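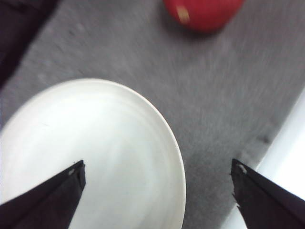 Speaker notes, salt and everyday eating, community health evening, Nidetholm, 2018-12-07

Welcome everybody in, wait for the coats and the coffee. Thank them for coming out on a dark evening, and tell them right away that I'm not going to take anybody's favorite foods off them tonight (I like my soup salty too, and I'll say so).

Start with the soup story. When I was first told to watch my blood pressure I threw out the salt shaker and felt very proud of myself, and then I sat down to canned soup, bread and cheese every single lunchtime for a month. Pause here, people usually laugh, because they've done it too.

Main point, and take it slowly: most of the salt we eat is already in the food when we buy it. Bread, sauces, cold cuts, ready meals. Bring out the two soup labels from the bag. Both of them give the salt per 100 grams, so that's the line to compare, and never mind the serving size, which can be nearly anything the maker likes.
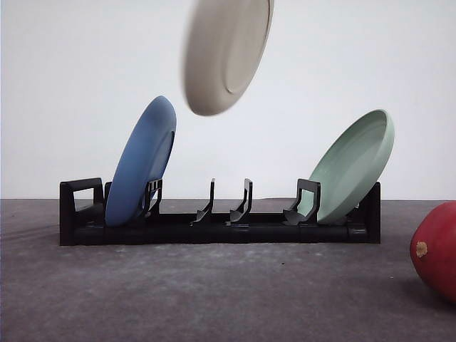
Plates and a dish rack.

Cooking at home. Don't rush this part, I always rush it. Cut back a little at a time and let your tongue catch up, give it a few weeks. Lemon, vinegar, garlic, black pepper, a good handful of herbs at the end. Rinse canned beans. Taste before you salt, and that goes for pasta water as well.

Mention the Petek cooking group, 12 places, starting again in February, sign-up sheet by the door. Say that the Jakham group is full but keeps a waiting list.

Be careful here! Anyone with kidney trouble or on heart or blood pressure pills should ask their doctor or pharmacist before switching to a salt substitute, as many of them contain potassium. Say it twice. I forgot it altogether at Teto and had to catch people in the parking lot. 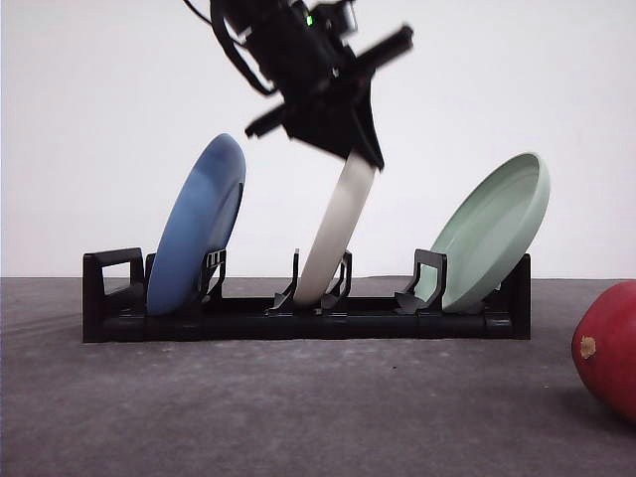

One woman at Teto told me that her husband wouldn't touch the low-salt bread, so she went halfway, one ordinary loaf and then one of the other, and by spring he'd stopped asking which was which. Use that, it goes over better than any chart I've got.

Skip slide 4 if we're running late. Questions, then hand out the recipe cards, lentil soup on top. Leave the labels on the table for anyone who wants a closer look, and remember to collect my reading glasses this time.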